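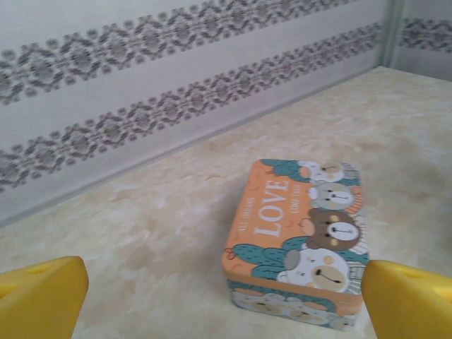 Tritari Postal Book Swap – your questions answered

How does the swap work?
You post us a book you've finished with, and we post you one that another member has finished with. Every book you send earns a credit, and every book you ask for uses one. New members start with one free credit so they can get reading straight away!

Who runs it?
Victor Nyanda set Tritari up in his spare room with 54 paperbacks and a very patient postman. We now have 600 titles on the list at any time, and it changes daily, so do keep looking (half the fun is spotting something you'd never have thought to ask for).

What does it cost?
Joining is free. You pay your own postage when you send a book, and we pay when we send one to you. We'd love it if you reused the packaging – our envelopes have a second label tucked inside for exactly that.

Which books can I send?
Novels, cookery, travel, poetry, comics, children's books, old gardening manuals, we love them all. Pages should be complete and the cover should be attached. A cracked spine is fine, and so is a name written inside the front. Please don't send school textbooks, magazines or anything that smells of damp.

Can I send notes with my book?
Yes please! Lots of members slip in a card saying what they liked, or where they read it. One copy of a sea story has been out nine times and now has more notes than chapters. 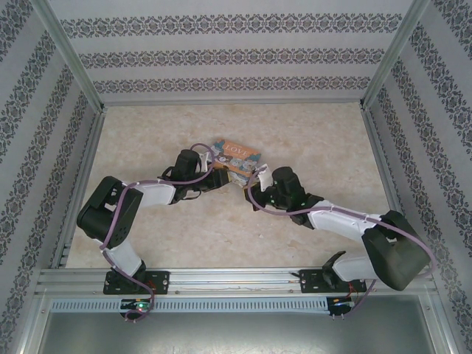 Do you take picture books?
Picture books are the fastest movers on our list, and we never have enough of them. Board books, pop-ups and lift-the-flap books are all welcome, though do check the flaps are still there. Small ones are especially handy. A little illustrated book like the one in the photo is an easy thing to pass on, and you can put two or three of that sort in one parcel. Thin picture books of under 30 pages earn one credit per pair, and longer ones earn a full credit each.

What are the Bado boxes?
Bado boxes are bundles of five books chosen around a theme. You pay four credits and tell us the theme – islands, bakeries, bad weather, whatever you fancy – and we do the rest. The February box is always ghost stories, and it goes quickly.

How long will my book take to arrive?
We pack every morning and the post goes at 3 pm. Most parcels reach you within the week. If yours hasn't turned up after two weeks, write to us and we'll put the credit back.

Can I ask for a particular title?
Add it to your wish list and we'll email you when a copy comes in. You then have two days to claim it before it goes on the open list. Wish lists can hold up to 100 titles, and yes, several members have filled theirs.

Is there anywhere to swap in person?
There is! We keep shelves at the Okoth tea room and in the waiting room at Nulia Cycles. Take one and leave one, no credits needed. The Okoth shelf is strong on crime, and the Nulia one has a surprising amount of poetry.

Do my credits run out?
Never. Take a year off if you like, they'll still be there when you come back.

How do I leave?
Drop us a line and we'll close your account. Any credits you have left can go to another member of your choice, or into the pot for new joiners.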